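4. What We Bought, and in What Order

4.1 Starting from the task list

When the money came through, Jhun and I did what I suspect most small labs do: we opened a spreadsheet and started typing in robot arms. We had three of them priced before either of us had written down what the arms were supposed to pick up. Janka Šindelář, who had to sign the order, sent the sheet back with one comment ("for which tasks?") and that comment ended up shaping the whole plan, so I'll spend a little time on it.

We went back and made a list of handling jobs from our partner shop, Zornemov, which sells hats, scarves and a few bags. The list had 38 jobs on it. Some were dull for a robot (move a box from one shelf to another) and some were a real headache, mostly the ones with cloth. Next to each job we wrote the cheapest gripper we thought could manage it, what would wear out, and what the robot would need to see. Only then did we look at prices again, and the sheet looked very different!

4.2 Fingers, and why they got their own budget line

In our first draft, the fingers were part of the arm price. They came in the box, so we figured they were free. Stacked hats changed our minds. To take the top hat off a stack you want to get hold of one brim and leave the ones underneath alone, and brims sitting tight against each other give a fingertip very little to work with. A narrow, flat tip can reach in where a fat padded one would just push the whole pile around. But a narrow tip also takes a beating, and it ends up rubbing on fabric, on poles, on shelf edges, on everything. Figure 3 is the kind of view we kept coming back to when we argued about tip shape.

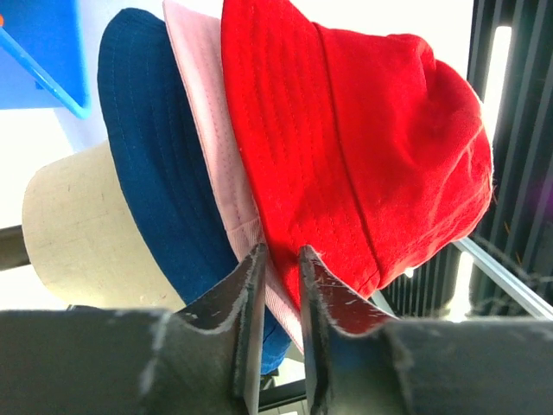 Figure 3. Wrist camera view of the hat-stack job. The fingertips hold the layered brims of the red, pink and navy hats; note the scratches and small white fibers on the fingers.

Jhun's position was that we should buy one very good pair of fingers and look after it. Mine was that fingers are like printer ink, and you should plan to run out. We settled this in a boring way, by pricing both. A pair of the coated fingers from Vrabec was quoted at $536, and for a good while that number made Jhun's plan look silly, until I remembered that swapping fingers also means checking the grip again and redoing whatever calibration you had. Time isn't on the quote. In the end we put 7 pairs in the plan for the year, all the plain type, plus an afternoon of somebody's time for each swap. I still think that's a bit low.

Two smaller things belong in this section. We added a soft brush and a roll of lint tape to the parts list (cheap, and I'd have forgotten them), and we asked for the finger drawings up front so that we could get tips cut locally if the supplier went quiet on us.

4.3 Cameras, mounts and the stuff around the robot

I badly underestimated this part. The wrist camera itself is a small line in the budget. The bracket, the cable that has to survive being bent all day, the lights, the rail it all bolts to and the spare of each one add up to a good deal more. We set aside $2,000 for mounting and cabling together, and the quote from Trernelau, dated Mar 28, 2019, used up nearly all of it before we had bought a single spare cable.

Props cost money too. Hats, hat forms and poles to put them on all had to be bought or borrowed, and we wanted stacks with different colors and a mix of stitching, because a job that only works on one kind of brim isn't much use to a shop. Zornemov lent us stock at first. We still kept a line for buying our own, as lent stock has to go back clean and unsnagged, and that makes everybody nervous about trying anything rough.

4.4 The arm, last

By the time we got back to the arms, the choice was easy, if a little deflating. What was left would cover one mid-range arm from Memero with a service plan, or two without. I wanted two. Janka asked who would fix the second one, and I didn't have a good answer, so we bought one arm and the plan. The second arm has moved to next year's sheet, right under the fingers.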